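Minutes of the monthly meeting, hand demonstration group
Project Hirach, December

Present: Lawal Ojo (chair), Kornél Rácz, Přemysl Hájek, Zuzana Vaněk (minutes)
By telephone: Ebere Eze, from 10:15
Apologies: none

The meeting was opened at 10:00. The minutes of the previous meeting were accepted with one correction from Kornél: under item 4 the word "calibration" should be read as "synchronization". The correction is made in the shared copy.

1. Open actions from the last meeting

Přemysl has ordered the spare jaw pads from Standwood. They are confirmed but have not arrived. Lawal asked if the sessions can continue without them and Přemysl answered yes, for the present month, if the pads are checked in the morning and again after lunch.

Kornél has written the new page about how to name the recordings. Two persons have read it, and Ebere has sent comments by mail. The action stays open until the comments are included.

The action on the second charging shelf is closed. It was decided that it is not needed.

2. State of the recordings

Kornél presented the numbers. The target for the cloth tasks is 987 accepted demonstrations. At the moment of the meeting there are 390 accepted, and 307 of these are of the folding type. The rest are of the type "pick up and place flat". Kornél finds the balance not good, and he proposed that the next sessions start with the second type and go to folding only in the afternoon.

Zuzana remarked that the order was chosen in the beginning because folding is more tiring for the hands, and the operators wanted to do it while they are fresh. After a discussion it was agreed to mix the two types in blocks of 18 demonstrations, with a pause after each block. Kornél will change the session plan.

Lawal wished to know why some demonstrations are rejected. Kornél explained that the most frequent cause is that a marker cube is turned away from the camera for too long time, so the position of the gripper can not be calculated for this part. The second cause is that the operator begins before the start signal. Dropping the cloth is not a cause for rejection if the operator picks it up again and finishes the task. This was not clear to all operators, and it must be written in the instruction.

3. Holding of the grippers

Zuzana reported what she has observed during the sessions. New operators often hold the grippers too close to the body. The elbows are then bent very strongly and the wrists turn inward, and the markers of the left hand and the right hand look at each other and not up to the head camera. It is better to sit near the table and to stretch both arms forward, also when only one gripper is working on the cloth and the other one is waiting.
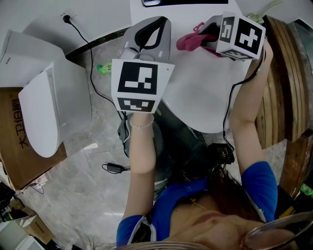 She also proposed that the waiting gripper should stay in the view of the head camera all the time. At present some operators put it down on the table or let it hang beside the chair. For the later training this is a problem -- the left arm of the robot has then no path to follow, and the software fills it with a straight line. Přemysl confirmed that he has seen such lines in the Tevesier viewer, and that the simulated arm went directly through the table.

Ebere asked if the waiting hand gets tired. Zuzana said yes, after a longer time, and for this reason the pauses in item 2 are important. It was agreed that the operator decides alone when an additional pause is needed and does not have to ask for it.

There was a short discussion about the speed. Kornél would like slower movements when the jaws close on the fabric. Ebere was of another opinion: if the people become artificially slow, the robot learns also the hesitation. No agreement was found. Kornél and Ebere will each prepare a small set with the same task, and both sets will be compared by the same method.

4. Cables

Lawal said that the cable question was on the agenda three times and he would like to close it today. The cable of a gripper should run along the forearm and down to the waist of the operator, with enough free length that the arm can be stretched completely. It must not lie across the work area, where the cloth can catch on it.

Přemysl has tested two kinds of soft strap for the forearm. The wide one is more comfortable but it slides down when the operator wears a smooth sleeve. The narrow one holds well. The narrow one was chosen, and Přemysl will buy it for all stations.

Power cords on the floor are a separate matter. Přemysl will make a list of which cords are used during a session, and those which are not used will be removed. Cords that stay must be fixed along the wall wherever it is possible.

5. Cloths and other objects

Ebere asked for more variation in the fabrics. The thin ones behave very differently from the thick ones, and one policy trained only with thin cloth failed in her tests with a kitchen towel. She will send a list with proposed materials and sizes. Strong colors are preferred on the white tables, as a white cloth is difficult to separate from the surface.

The start position of the cloth was also discussed. It should be crumpled by hand and let fall before each demonstration, without arranging it. Zuzana has noticed that after many repetitions the operators begin to drop it always in a similar shape, which they know is easy to open. She suggested that another person drops the cloth. This is possible only when two persons are in the room, so it remains a recommendation.

6. Remote control sessions

The comparison with remote control was postponed again. The arm at the Qaisi site is available, but the delay of the connection is not stable, and Ebere does not want to collect data before this is understood. She can do the first measurements herself. Lawal asked that the same cloth tasks are used there, with the same names, so that the two methods can be compared later -- also if the number of remote demonstrations will be small.

7. Other matters

Kornél reminded that the marker faces must not be touched with greasy hands or cleaned with alcohol. The print becomes gray and the detection is weaker. A dry cloth is enough.

Přemysl asked who has the key of the tool drawer. Lawal has it.

Actions

Kornél: change the session plan to mixed blocks; include the comments in the naming page; write the rule for dropped cloth in the instruction
Přemysl: buy the narrow straps; list of cords; ask Standwood for the delivery date of the pads
Ebere: list of fabrics; first delay measurements at Qaisi
Kornél and Ebere: two small sets, slow and normal speed
Zuzana: add the arm position and the rule for the waiting gripper to the operator instruction

The meeting was closed at 11:25. The date of the next meeting will be sent by Lawal.

Minutes written by Zuzana Vaněk, read by Lawal Ojo.

© Project Hirach | Contact | Back to top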